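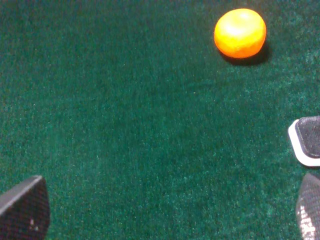

The Floor Is Where It Ends Up

Carpet, crumbs, small round things that roll. A season of living low down

By the Home Desk

Started with a rug catalog. September, kitchen table, coffee going cold, and a whole section on green. Moss, bottle, pine, a thing called Lagoon. Not beige, not gray, not the oatmeal we all bought and regretted. Green carpet is back, and the short flat kind at that – the stuff of card tables and school halls and your aunt's back bedroom.

So I got some. Three weeks of living on it and writing it down, which is my idea of research.

First, what it is. The low-pile, felty sort. No loops to catch a toenail in, no deep shag to lose an earring to. You can slide a chair over it. You can lie on it and do a jigsaw, and I did, 358 pieces, a harbor, too much sky. Peverdale sells it by the yard, Obi does it in squares that you stick down yourself. I went with Peverdale for the den and a box of Obi squares for the low table, where I sort mail and eat lunch and pretend to work.

Yes, carpet on a table. More on that later.

Color first. The sample was the size of a playing card and I'd have sworn it was one color. It isn't. Get down close and there's teal in there, emerald, little specks of something nearer blue. In the morning the window end goes almost turquoise. By four in the afternoon the far corner is black, or as good as, and you start switching on lamps. Run your hand one way and it's lighter, run it back and it's darker. I've spent longer on this than I'd like my editor to know.

What green does to everything else is the real story. Put a gray sock on it, nothing. Put anything warm on it and the whole room turns to look. Red pencil. Copper bowl. A mandarin that's got away from the bowl. Orange on green is an old trick, greengrocers have been at it forever, fruit on fake grass in the window, and it works just as well at home with no effort at all. I stopped buying flowers for the den and bought a bag of citrus.

Which brings me to the rolling.

Small fruit rolls. You'd think the ones that are a bit squashed, wider than they are tall, would stay put. They do not. Off the arm of the couch, off the windowsill, out of a coat pocket. On our old floorboards a tangerine would go clear across the room and under the radiator and be found at Christmas. On short pile it goes a foot, wobbles, sits down. Good. I'll take it. Same for marbles, beads, the cap off the glue stick, one AA battery. The carpet holds on to things just enough.

And you can see them! This matters more than the brochures let on. Plain carpet with no pattern is a terrific finding surface. The last one in here had a Persian sort of border and swallowed screws whole. I dropped a hearing aid battery in week two and had it back before I'd finished swearing.

The downside – lint. Plain dark green shows white lint like nothing else on earth. Tissue crumbs, dog, thread, the papery bits off an onion. If you own a white cat, stop reading and go buy the oatmeal.

Cleaning, then. I tried four things.

The vacuum, obviously. Plain head, no beater bar, the bar fuzzes up the surface. Go in straight lines or you'll get streaks on the diagonal, and then every time the lamp's on you'll see them and be annoyed. I have streaks. I am annoyed.

A rubber squeegee, the window kind. Drag it toward you in short pulls. Horrifying amount of stuff comes up. Best two dollars in the whole project.

Indelness, a spray, from the hardware store. Meant for spills. It did fine on coffee and fine on juice and left a pale ring on the mail table where I'd used too much, so use less then you think. Blot, don't scrub. I scrubbed.

The lint roller. Works, costs a fortune in sheets, makes you look unwell if somebody walks in.

Juice deserves a word. Citrus peel has oil in it and the oil is worse than the juice. A whole fruit can sit on carpet all day long and do no harm at all. A peeled one is another matter, and peel left overnight made a faint dark patch that took dish soap and warm water and two goes. So the rule in our house now is whole fruit anywhere, peeled fruit over a plate. The rule is widely ignored.

Now the table. Obi squares come twelve to a box, peel-off backing, and they cut with an ordinary knife and a steel ruler. Took me an evening. I wanted something soft under the mail and the jigsaws and the mugs, quieter than wood, and it is quieter. Dice don't clatter. Keys don't either. Plates sit fine, glasses less so, put the wine on the side. Butt the edges up hard and rub the joins with your thumb and after a week or so they dissapear, or mine have.

Would I do a desk? Yes. A dining table, no. Not with my family.

Cost. The den came to 1402 dollars laid, with underlay and somebody else's knees. The table was a tenth of nothing next to it. You can get it for less if you take an offcut, and you should ask, every carpet place has a rack of ends at the back and they're glad to see them go. Mine had a piece in that same bottle green, long enough for a hallway, for 23 dollars. I don't have a hallway. I bought it anyway and it's behind the door.

Light, last thing. Look at your sample flat on the floor, not held up in the store. Under a lamp on one side you get proper shadows on this stuff, soft ones, even a bit of fruit throws one, and the room looks deeper for it. Overhead light kills all that. We had a Trovex ceiling fitting with four bulbs in it and I've taken out two and moved a lamp to the left of the couch, up high. Much better. Evenings it's like sitting in a park after they've locked the gates.

What I'd change: one shade lighter. A mat by the garden door. Fewer streaks, see above. And a bowl with a higher side, I've been meaning to get one.

Samples are free from most places if you ask for three or fewer. Leave them down for a week and walk on them in your socks.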